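October
Iona Rennie, cell upkeep, Rundach workshop
Speaker notes, "Looking after a two-arm cell"

Opening. Say who I am and what I do. I look after the Lamont cell. I don't write its programs. Kirstin Urquhart does that, and questions on motion planning should go to her after the break.

This talk covers setup, the morning check, cables and grippers. Skip the history if we start late.

The cell is two arms at one table. They share a work area in the middle, and most of our trouble has come from that shared area. Each arm on its own was fine from the first day. Put them together on one small part and every bit of slack shows up.

Start with the table. We level it before we touch the arms. Ruaridh leveled it with shims the first time, and two of them walked out within a month. We now use threaded feet with lock nuts. Check the nuts when you check the level.
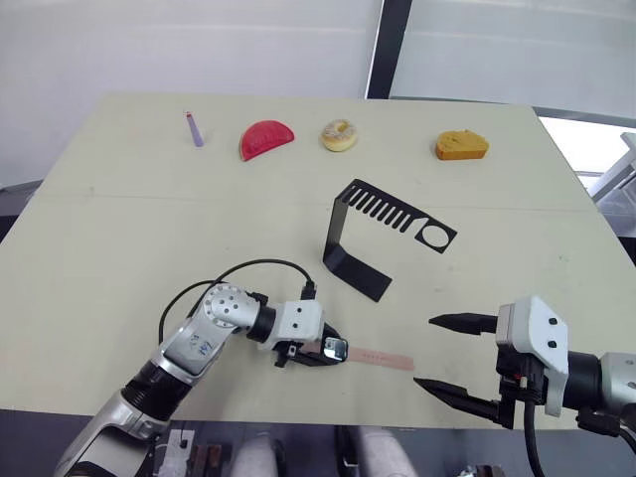
After the level comes the zero position. Both arms go to their marks and we read the offset at the gripper tips. If the tips disagree with each other, stop there and find out which arm moved. Don't split the difference in software. We did that for most of a summer and ended up with a correction on top of a correction. Cornel Buzatu had to take it all out and start from the bare numbers.

Pause here for questions on leveling. Someone always asks about bolting to the floor. Answer: we don't, the slab at Rundach isn't ours to drill.

Morning check. It takes 14 minutes if the cell was left tidy. Order matters less than doing all of it.

Wipe the tabletop.
Look over both cables from wrist to base.
Open and close each gripper with nothing in it.
Run the slow handover once.
Write it in the log, even when there is nothing to report.

Cables next. Spend time on this one. We changed 13 wrist cables in our first year and every one had failed near the connector. The supplier, Skaltum, sent us a softer cable, and it helped some. What helped more was giving it room. 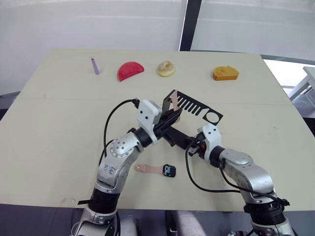
Slack is set by hand and checked through the full travel of the wrist. Do it with the arm in its worst pose, at low speed, with one person on the stop button. Look at how the cable on the left arm goes up in a loop and over to the wrist, and how the one on the right hangs down in a long loop. Either way the connector should never be what stops the wrist turning. If you can't get a finger behind the cable at full twist, let more out. Then run the whole program slowly and watch for the loop catching on the other arm.

We log cable changes by arm and by end. Fiona Munro set up the sheet and it is dull to fill in, but it is how we spotted the connector problem.

Grippers. Finger screws get checked every 200 cycles. We use a torque driver and a paint mark across the head. A broken paint mark means the screw comes out and goes back in with fresh threadlock. Fingers are replaced as a pair. Mixing an old finger with a new one gives you a grip that closes off center, and the handover starts missing by a little.

Keep the spare fingers in the Morketti drawer, bagged in pairs, with the date on the bag. 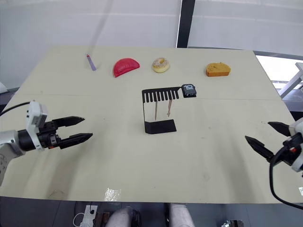 Both grippers slightly open, black rack between them.

Before any handover work, jog each arm to the fixture alone and back out again. Then both together at low speed. If one arm hesitates, look at its cable first and its fingers second. That order has saved us a lot of taking apart.

When to call for help: a joint that makes a new noise, a brake that slips, or a zero that shifts twice in a week. Everything else we fix ourselves.

Last item is the handout with the log sheet. There are 19 copies on the side table. Kirstin has the file if we run out. Questions until the room is needed at 4.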